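Bivau 65 Fleece Blanket Detergent

Miltel
Liquid, fragrance free, 2 liter bottle
Made in Kendthorpe

Bivau 65 is a liquid detergent for polyester fleece, brushed cotton and knitted jersey. It contains no softener and no optical brightener. Softeners leave a film on fleece fibers that flattens the pile and slows drying.

Dosage
Soft water: 20 ml per load
Medium or hard water: see the chart on the back label
Do not exceed the dose. Surplus detergent stays in the pile and attracts lint.
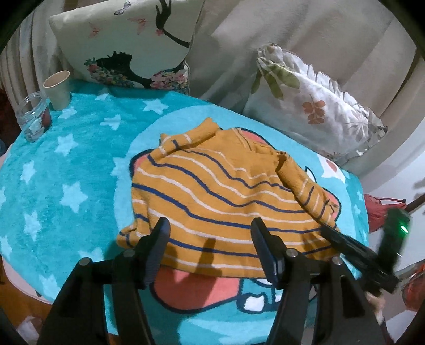
Wash fleece at low temperature with the zippers closed. Printed blankets go in on their own for the first wash, and striped or dark knits should be washed inside out. Spin speed may be left at the normal setting. Tumble dry on low or hang — do not iron fleece.

Stains
Apply undiluted to the mark, leave for a few minutes and wash as usual. Test dyed fabric on an inside seam first. Not suitable for wool, silk or down.
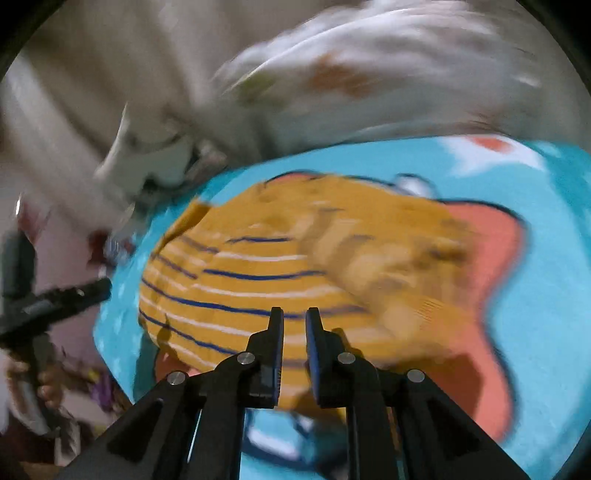 Storage
Keep upright and above freezing. The liquid may turn cloudy in cold storage and clears again at room temperature. Keep out of reach of children.

Pack sizes
Bottle, 2 liters
Canister, 20 liters, tap sold separately

The Mikuš dosing cap fits the bottle only. Canister orders placed in August ship from Kendthorpe with the old label; the contents are unchanged.

Page updated Tue 7 September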